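How to Look Up Who Sits on Your City's Planning Commission and Comment on a Project

Updated 8/12/23

Most cities have a planning commission, and most residents first hear of it when a notice goes up on a fence down the street. By then the hearing may be a couple of weeks away. This page covers how to find out who the commissioners are, what they do for a living, what they are being asked to decide, and how to get a comment into the record before they vote.

The steps use Canumside as the working city. Names of forms and offices differ from place to place, but the order of steps is much the same.

What you need before you start

You need the street address or parcel number of the project, an email address, and an hour or two. You do not need to be a property owner. In Canumside you do not need to live inside the city limits either, although commissioners may ask where you live.

Step 1: Find the case number

Every application has a case number, and everything else is filed under it. If there is a posted notice at the site, the number is in the top right corner. Write it down exactly, including the letters at the front. "CU" is a conditional use permit, "V" is a variance, and "Z" is a rezoning. A large project can have all three, filed as separate cases and heard on the same night.

If there is no notice, search the city's permit portal by address. The Canumside portal does not handle abbreviations well. Type "Avenue" in full, leave off the unit number, and try the parcel number if the address gives you nothing. Corner lots are often listed under the other street.

Step 2: Get the staff report

The staff report is written by the planning department and tells the commission what the applicant wants, which rules apply, and what staff recommends. It is posted with the agenda, at least 72 hours before the meeting.

Read the first two pages, then skip to the conditions of approval near the end. The conditions are where hours, truck routes, parking and landscaping get settled. The Mertens warehouse case from April had 56 pages and 30 conditions. Most of what the neighbors had asked about was in conditions 9 through 14.

Look closely at the project description too. A use described as "light assembly" or "research and development" is allowed in more zones than "manufacturing," and the definitions are in the zoning code. If you think the use has been put in the wrong category, say so in your comment and cite the definition by section number.
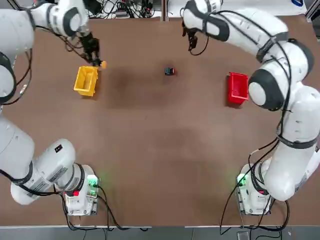 Step 3: Look up the commissioners

The city clerk keeps the roster. In Canumside it is under Boards and Commissions, and it lists each member's name, term end date, and the council member or mayor who made the appointment. Check the term dates. A commissioner whose term has ended can keep serving until a replacement is confirmed, and that can go on for months.

The roster will not tell you what anyone does for work. For that, ask the clerk for two things:

The application the person filled out when they applied for the seat. It usually has a work history and a statement of interest. Home addresses and phone numbers will be blacked out.

The most recent financial disclosure form. This lists sources of income, real estate holdings and investments above a set dollar amount.

Email is fine for both. A request can be as short as this: "Please send me the board application and most recent financial disclosure for each current member of the planning commission." You do not have to give a reason.

Step 4: Check for conflicts

Compare the disclosure forms with the names on the project application. Look at the applicant, the property owner, the architect, the engineer and any consultant listed on the cover sheet. Companies often hold land under a separate name. In the Brilley Street rezoning, the owner on paper was an LLC, and the developer, Trumis, showed up only in the traffic study. The state business search will give you the registered agent for an LLC and sometimes the managers.

Working in real estate is not a conflict by itself. Many commissioners are architects, contractors or land use attorneys, and they are allowed to vote on projects in general. A conflict usually means a financial interest in the particular project, or in property close to it. If you find one, send it to the city attorney in writing before the hearing and copy the clerk. Keep the wording factual and attach the page from the form.

Step 5: Write your comment

Keep it to one page. Put the case number in the subject line and again in the first sentence. State whether you want the project approved, denied, or approved with changes. If you want changes, write them as conditions the commission could adopt, for example "No deliveries before 7 a.m."

Tie each point to one of the findings in the staff report. Commissioners have to make these findings in order to approve, so a comment that addresses them is easier to use than one that does not.

Send it by noon the day before the meeting. Later comments are still accepted, but they are handed out at the meeting and may not be read in time.

Step 6: Speak at the hearing

Fill out a speaker card when you arrive. You get 3 minutes, less if the chair shortens the time for a long list. The Brilley Street hearing drew 82 cards and the limit was cut to one minute, so have a short version ready.

Give your name and the case number, then go straight to your request.

Step 7: Watch the appeal deadline

In Canumside, a planning commission decision can be appealed to the city council within ten calendar days. Weekends count. The form is at the clerk's counter and there is a fee. Ask for the amount ahead of time, and ask whether you had to comment at the hearing in order to appeal. In many cities you do.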